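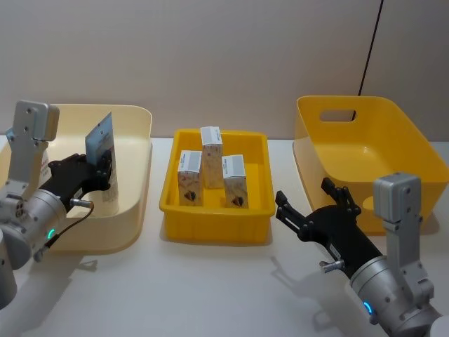 Sileo stacking drawer units

Sileo is a range of modular drawer units for cupboards, wardrobes and utility rooms. Each unit consists of an outer shell and one drawer. Shells lock together vertically by means of four corner pegs and can be joined side by side with the clips supplied. No tools are needed.

Sizes

All Sileo shells are 30 cm wide and 40 cm deep. Two heights are available: Low (12 cm) and Standard (18 cm). Both heights use the same peg spacing and can be mixed in one stack. Allow a further 5 mm at each side when measuring a cupboard, and check the clear width between the hinges, not between the side panels. Doors that open to less than 90 degrees will usually foul the drawer front.

Material

Shell and drawer are moulded polypropylene with a matt outer face. The drawer base is ribbed on the underside only, so the inside wipes clean. The material is not affected by household damp, but units should not be placed against a radiator or in direct sun behind glass, where the front panel may bow over time.

Load and stacking

Maximum load per drawer is 6 kg for Low and 8 kg for Standard, evenly spread. A free-standing stack should not exceed five units. Stacks of four or more must be fixed to the wall with the strap in the accessory pack — this applies on carpet as well as on hard floors. Place the heaviest contents in the bottom drawer.

Drawer stop

A moulded stop holds the drawer at three-quarters extension. To remove the drawer, pull to the stop, lift the front by 2 cm and draw it forward. Refit in reverse order. Drawers made before the change of tooling in March have a shallower stop and will not hold in current shells. The current type has a small raised dot under the handle.

Colours

Chalk, Slate and Moss. Colour may vary slightly between batches, so order a complete run at one time where a match matters.

Accessories

Pop dividers: push-fit strips for Standard drawers, cut to length along the scored lines with ordinary scissors. Pack of six.
Fisico label holders: clear, self-adhesive, for card up to 7 cm wide. Pack of ten. Clean the drawer front with washing-up liquid and dry it fully before fixing. Not suitable for Low drawers.
Accessory pack: wall strap, two screws, two wall plugs, four spare side clips. The plugs are for solid masonry. For plasterboard, use a suitable hollow-wall fixing (not supplied).

Care

Wipe with a damp cloth. Do not use scouring pads, bleach or solvent-based cleaners. Drawers may be washed by hand in warm water. Not dishwasher safe.

Ordering

Order code 1513, followed by L or S for height and the first letter of the colour — 1513-SM is a Standard unit in Moss. Units are packed singly. Unused items may be returned to Poltville within 30 days in their original carton.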